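Please stop shrinking the logo

I keep a folder on my laptop called "nice things, ruined later." It started as a joke and now it has more than 300 files in it, mostly brand identities I loved on launch day and could barely recognize a year on.

The latest one in there is Trurel. If you missed it, Trurel makes bread mixes, and their old identity was this wonderful chunky wordmark with a lopsided R that looked like it had been cut out with kitchen scissors. I bought the rye mix for the R (I don't even bake much!). Then in October the new packs showed up, and the R had been straightened, the letters thinned out, and the whole name shoved up into a corner at about the size of a postage stamp. Lots of cream-colored space. Very calm. I walked right past it in the store twice.

I get why a studio does this. A small logo on a big empty pack looks fantastic on a portfolio page, where it's the only thing you're looking at. It has all the room in the world there. But a store shelf is a noisy place and most of us are shopping with one eye on the clock and the other on a kid or a phone. A bit of shouting is fine. I'd say it's polite, even, it saves me time.

Pichler went the other way, and I wish more people had talked about it. Their coffee bags have 2 colors and a name that runs right around the side, so you only ever read part of it. Some of my designer friends think it's clumsy. Maybe so, but I can spot that bag from the end of the aisle, and my mother, who couldn't name a typeface to save her life, calls it "the big letter coffee" and asks for it every time I visit.

And don't get me started on Butusness, a name I still can't say out loud with any confidence. When your name is that odd, print it large! Give people a fighting chance. Theirs is set in pale gray, in lowercase, under a drawing of a leaf.

I'm not asking for everything to look like a cereal box. I just think size is a perfectly respectable design decision, and we've gotten shy about it. 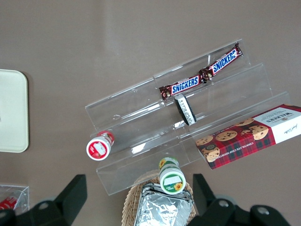 What I'd like to see from Iltley

Iltley is up next for a redesign, or so I keep hearing. Keep the fat orange type, please. Fix the lid, which has never closed right, and leave the front alone for another 8 years.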